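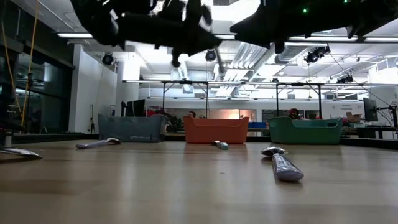

Robot open day at the Pitwood building in Willville – what should I expect with a group?

Posted in Local Events and Outings

tumorska_road

I help run an after-school club and we are thinking of bringing the older kids to the next robotics open day at the Pitwood building. The notice says there will be "a live two-arm sorting demonstration" and talks about spoons and bins, and that is all the detail it gives. I called and got a recorded message.

What I would like to know from people who have been:

How long does the sorting demonstration take, and does it run all day or only at set times?

Can a group stand close enough to see anything? The spoons are small and I have 38 kids signed up so far.

Is it worth it for ages 11 to 14, or is it mostly people at computers?

We would be coming by bus from the Tumorska Road side, so parking information would help too. The next one is supposed to be in February.

choo_choo_mom
14 people found this helpful

I went to the last one with my two and stayed most of the morning, so I can answer most of this.

The sorting demonstration runs at set times. When we went it was on the hour from 10 until 3, and each one was over in less than 20 minutes, including the talk at the start. The robot is two black arms over a wooden table. They put metal utensils out on the table and there are three plastic bins along the back, a bluish one, an orange one and a green one. The arms pick up a piece and put it in a bin, then go back for the next one.

It is slower than kids expect. Mine thought it would look like a car factory. The woman giving the talk explained that shiny metal is hard for the cameras because it reflects the lights, and that a spoon lying flat on a table is hard to get hold of because there is not much to grip. On our visit it missed one spoon twice and got it on the third try, and that got more of a cheer than the ones it picked up right away. She also let the kids choose how to lay the pieces out. One boy put two of them nearly on top of each other and the arms stopped and waited for a while before doing anything.

As for standing close, there is a metal frame over the table and you stay behind a line of tape on the floor. The front row can see fine. The third row can't see much at all. They let in groups of up to 20 at a time, so you would need to split 38 into two and have something for the other half to do. There is a second table in the hallway with a small arm the kids can drive themselves with a joystick, and we had no trouble filling time there.

For 11 to 14 I would say yes. There are people at computers too, it is a working room, but they were happy to be asked things. Have the kids bring a question or two. "What happens if it drops one" was asked in every session.

Parking: buses can't use the lot behind the building. Drop off on the Willville side and have the driver wait at the Choo Street lot, which is free before noon.

Edit: someone messaged me to ask about noise. It isn't loud. The arms make a low whine and you can hear the pieces land in the bins. The room itself is very bright, so if you have a kid who doesn't do well with overhead lights, bring a cap or sunglasses.

pitwood_regular
3 people found this helpful

Mostly agree with the above, a few corrections.

The group limit is a fire rule for that room and they do stick to it, so call ahead. Don't use the main number, it only plays the recording. Use extension 119 and leave a message with your group size and they call back.

Also get there early. They had 700 visitors at the last open day and by lunch the line for the sorting table was out to the stairs. The 10:00 session was half empty.

They told us the arms had done more than 3000 pickups with the utensils by then, and that spoons were still the worst of them. Forks were easier – something about the shape of the end. I asked if it sorts by type or by size and was told it depends which program they load that day, so you may see something different from what we saw.

No food in the room, but the lobby has tables and you can eat there.

gradybunch5

we went and it was ok. my son liked the joystick one better. bathrooms are on the first floor only

tumorska_road

Thank you, this is what I needed. I left a message at 119 and asked for the 10:00 and 11:00 sessions, half the group in each. I will post back if they tell me anything different about the bus.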